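Saisonarbeitsabkommen

Ein Saisonarbeitsabkommen ist ein Vertrag zwischen zwei Staaten (manchmal auch nur zwischen einem Staat und einer Region), der regelt, wer wie lange zum Arbeiten über die Grenze kommen darf und was danach passiert. Klingt trocken, ich weiß, aber ich habe mich in das Thema regelrecht verbissen und schreibe diesen Eintrag deshalb etwas ausführlicher, als er im alten Glossar stand.

Begriff und Abgrenzung

Im Deutschen geht da einiges durcheinander. Saisonarbeit meint Tätigkeiten, die an eine Jahreszeit gebunden sind, also Ernte, Hotellerie, Fischverarbeitung. Ein Anwerbeabkommen dagegen zielt meist auf längere Aufenthalte, und die klassische Entsendung ist noch einmal etwas anderes: Da bleibt der Arbeitgeber im Herkunftsland, nur die Arbeit findet woanders statt. Ich werfe die drei selbst gelegentlich in einen Topf, wenn ich schnell rede. Auf dem Papier hängt daran aber, wer die Sozialbeiträge kassiert, und darüber wird in den Verhandlungen am längsten gestritten!

Auch der Grenzpendler gehört nicht hierher. Wer abends wieder zu Hause schläft, braucht kein Kontingent und meistens auch keine Unterkunft, und genau um diese beiden Dinge drehen sich die meisten Abkommen.

Typischer Aufbau

Fast alle Texte, die ich gelesen habe, fangen mit dem Kontingent an. Das ist die Höchstzahl der Personen pro Saison, und sie wird gern so gesetzt, dass beide Regierungen sie zu Hause verkaufen können. Danach kommen Aufenthaltsdauer, Mindestlohn, Unterkunft, Krankenversicherung und die Rückkehrklausel. Ganz hinten, oft in einem Anhang, den kaum jemand übersetzt, steht die Vermittlung: Wer darf Leute anwerben, und darf er dafür Geld nehmen? Ich lese inzwischen immer zuerst diesen Anhang.

Als Beispiel nehme ich das Abkommen von Correia, weil ich es am besten kenne. Es sieht 300 Plätze in der ersten Saison vor und 2000 ab der dritten, dazu eine Wochenarbeitszeit von 40 Stunden, die in der Haupterntezeit auf 46 steigen darf. Die Mehrstunden müssen bezahlt oder im selben Kalenderjahr ausgeglichen werden. Im August, wenn alles gleichzeitig reif ist, wird diese Obergrenze natürlich ausgereizt, und dann kommen bei der Beratungsstelle in Susturow die meisten Anfragen an. 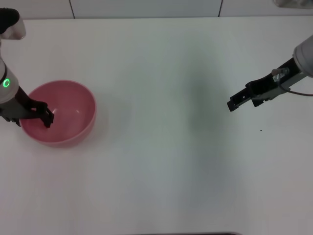

Dazu kommt die Frage der Arbeitgeberbindung. In vielen Abkommen gilt die Erlaubnis nur für einen einzigen Betrieb, und wer dort kündigt, verliert mit der Stelle auch das Aufenthaltsrecht. Ich halte das für den wundesten Punkt am ganzen Modell. Man kann noch so schöne Mindestlöhne hineinschreiben: Wenn Beschwerden den Heimflug bedeuten, beschwert sich eben kaum einer. Das Correia-Abkommen erlaubt immerhin einen Wechsel innerhalb derselben Branche, mit einer Frist zur Stellensuche, die mir persönlich viel zu kurz ist.

Vermittlung

Die Anwerbung läuft entweder über Behörden oder über private Agenturen. Im Fall Correia ist es gemischt. Die Agentur Starard sammelt die Bewerbungen und prüft die Verträge, die Genehmigung selbst bleibt beim Amt. Gebühren zahlt der Betrieb, jedenfalls nach dem Wortlaut. (Ob Fahrtkosten und Visum auch darunter fallen, darüber könnte ich einen eigenen Eintrag schreiben, die Formulierung ist wirklich ein Gummiparagraf.)

Seit einiger Zeit gibt es außerdem Hikeck, ein Online-Register, in dem Betriebe ihre Unterkünfte eintragen und Beschäftigte sie bewerten können. Ich fand die Idee sofort gut! In der Praxis hapert es an der Sprache, denn die Eingabemaske gibt es nicht in allen Sprachen, die auf den Feldern gesprochen werden, und viele Einträge bestehen nur aus einer Adresse.

Wirkung und Kritik

Befürworter sagen, dass legale Wege die irreguläre Beschäftigung verdrängen und dass die Löhne im Herkunftsland direkt bei den Familien landen. Kritiker halten dagegen, dass die Abkommen den Druck von den Betrieben nehmen, bessere Bedingungen anzubieten, und dass den Dörfern im Sommer die Arbeitskräfte fehlen. Ich schwanke da ehrlich gesagt je nach Branche. Bei der Ernte überzeugt mich das erste Argument mehr, in der Hotellerie eher das zweite, weil dort die Saison vielerorts so lang geworden ist, dass man kaum noch von einer sprechen kann.

Schwierig zu messen ist das alles sowieso. Wer nach der Saison ausreist, taucht in keiner Befragung mehr auf, und die Rückkehrquoten sagen nichts darüber, ob jemand zufrieden war oder bloß kein neues Visum bekommen hat.

Siehe auch: Anwerbestopp, Entsendung, Rücküberweisungen, zirkuläre Migration

Zuletzt überarbeitet: Mo., 19. März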